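7.3 Jaws stop short or close unevenly (fault 214)

Fault 214 is logged when the two jaws of a Seler hand-held gripper report different positions during closing. Recording continues, but grip width values saved after the fault are unreliable. Mark the affected takes before going on.

CAUTION: Keep fingers clear of the linkage arms while the trigger is released. The jaws open under spring force.

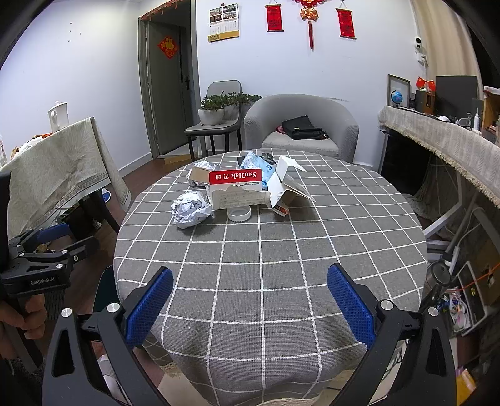
TROUBLESHOOTING > JAWS AND FINGER PADS

Both jaws open, blue pads facing inward, is the start position for the checks below. Crumpled paper and torn carton board are acceptable test items. Do not use glass or filled bottles.

1. Stop the recording and release the trigger fully.
2. Look for paper fiber or tape residue in the texture of each pad. Clean with a dry brush.
3. Check that the silver screw caps at the top of each jaw are seated. Do not tighten a cap while the jaws are under load.
4. Close the jaws slowly on a paper ball. Both pads must touch it at the same time.
5. Repeat step 4 on a flat piece of carton.
6. Clear the fault in Skustness and run the zero routine.

Note: If one pad touches early, repeat the zero routine once. If the fault returns within 4 closings, remove the tool from use and tag it.

Note: Pads are rated for 3,000 closings. Worn pads can slip without logging a fault. Order replacement set 385.

WARNING: Do not bypass fault 214 in the settings file. A jaw that has lost its position can snap shut on the operator's other hand.

Dinotico Technical Publications | Service: Mavromatis depot | Back to top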